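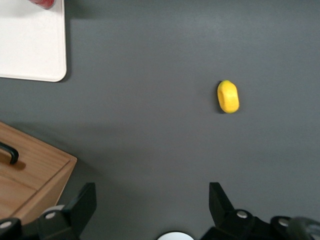
The Hestum student manipulation project began with a single arm, a gray table and a list of objects that would fit in a drawer. The team lead, a third-year student in mechanical engineering, asked that the interview cover the work and leave out the names.

The task for the spring term is pick and place with a two-finger gripper. "Rings are harder than blocks," the lead said. "You can grip across the outside, or put one finger through the hole. Both are valid, and a policy trained on a mix of the two will sometimes aim between them." The group settled on the outside grip in February and discarded 116 earlier recordings that used the other one.

The current data set holds 1335 demonstrations, all recorded by students through a handheld controller. Each is reviewed by a second student before it is accepted. The usual grounds for rejection are a long pause before the grasp, or a correction made after the fingers have closed.

Training runs on a shared workstation called Irnus, which the team may use after six in the evening. "We get one full run per night," the lead said. "If someone leaves the wrong calibration file in the folder, that is the night gone." It has happened twice. The folder is now read-only.

Asked about the wrist view, the software lead was brief. "It sees the last few centimeters well and everything else badly. The handle on a drawer can be half out of view while the arm is still moving." A second, fixed view was tested and added 60 milliseconds of delay – acceptable for slow motions, too much for the speed the team wanted.

The wedge-shaped fingers drew more comment. An earlier flat pair, named Elumitz after the street where the parts were printed, slipped on curved surfaces and was retired after more than 600 grasps.

The next target is the Chareonsuk student meet, where object positions are set by the judges. The team has begun recording with each object closer to the table edges, and the rotation axis of the wrist is being recalibrated before the next set.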